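Posted in **Books & Study Help**, January 31, 2009

I'm starting a sociology minor in September and want one good reader on migration and city life before then. My cousin swears by *Nedurlow: Streets and Strangers*, but the library has two editions, one with 392 pages and one with 466. Does it matter which I borrow? I've never taken a class in this. 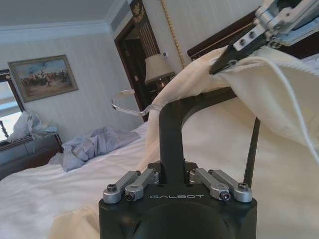
## Answers

**Olumide Abubakar**

Get the 466-page one! The extra pages are mostly a new section on renting and neighborhood schools, and it is so good. I read it on the bus and missed my stop (twice). The glossary at the back is longer too, which helps a ton if terms like "chain migration" are new to you. Skip the introduction at first and go straight to the chapter on street markets, then come back to it.

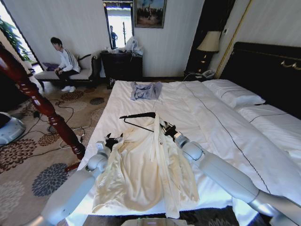
**Telma Toledo**
*Study Help moderator*

Agree with Olumide on the edition. One thing to check: if your course gives page numbers, ask which edition they go with, as the chapters after the fourth got moved. The short essay by Núñez is in both and I love it, start there if you only have an evening.

**Saskia Rakena**

either is fine, i had the old one and passed. got mine used for 2 dollars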